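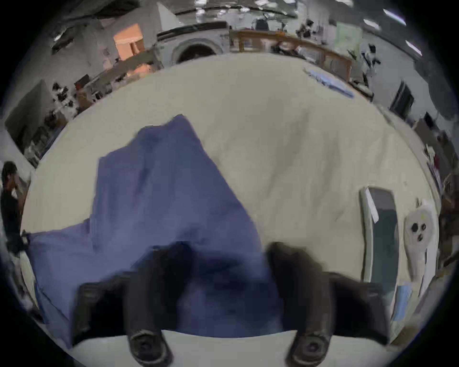 Ebere Odukoya wants to know why we can't just buy the whole arm now and skip the hand-held stage. Fair question, Ebere. Let me open the spreadsheet and we can all be sad together.

The spreadsheet has a tab called "arm." The tab has a number in it. I've looked at that number in the morning, after lunch and once at 2 a.m., and it's the same every time.

So the plan for this year is grippers you hold in your hand. You fold the laundry, the gripper records how you did it, and the arm can join us in some future budget where I'm a happier person.

We have money for 4 of them. I asked for more. Finance asked what happens if two people share one. What happens is that two people share one, and now it's policy.

Quote from Arden came in at 1075 a unit. Quote from Fujimoto came in lower, until you reach page two, where the finger pads are listed as "optional." I'd love to meet the customer who opted for no fingers.

Pads, by the way. 141 for a replacement set. I had them down as a one-time purchase, which tells you how much cloth I'd handled before I took this job. They're a consumable. Budget them like printer ink and resent them the same way.

Zhenhua Qin replied that I should put cables on their own line. I did not put cables on their own line. Zhenhua has been very gracious about it.

Things I planned for: grippers, spare pads, storage drives, a decent table.

Things I didn't: shirts. You need a lot of shirts. A blue one you've spread out and folded all morning gets you a blue shirt's worth of data, and then somebody asks how it does on towels.

The clothing line is now 2000 and I had to explain it to a man who approves equipment. "Is it for staff?" No. "Is it for customers?" No. "Who wears it?" Well.

We also talked about whether the washing machine counts as equipment or as facilities. Three emails. Facilities won, meaning it's theirs if it breaks and mine if anyone complains about it.

Ikechukwu Bashir asks if we looked at leasing. We did! Trendwood will lease you the lot on a two-year term, and if you multiply it out you've bought it at month fifteen and then keep paying to be polite.

Leasing does make sense for the arm, I think. They age fast and I don't want to own an old one. For hand-held stuff, buy it. It gets dropped. You don't want to be mailing a dent back to someone and waiting to hear how they feel about it.

If you're drawing up your own list: get the table before you get the gadget. Ours is big and I still wish it was bigger, because every tablet, packet and scrap of paper in the building moves to the edge of it and lives there.

Put a line in for people's time, too. Mine said "folding, misc." until October, when Suleiman Idahosa asked me to say that out loud in a meeting.

Anyway, the order goes to Arden this afternoon, pads included. Delivery is six weeks if the form is filled in right, and I filled in the form, so call it eight.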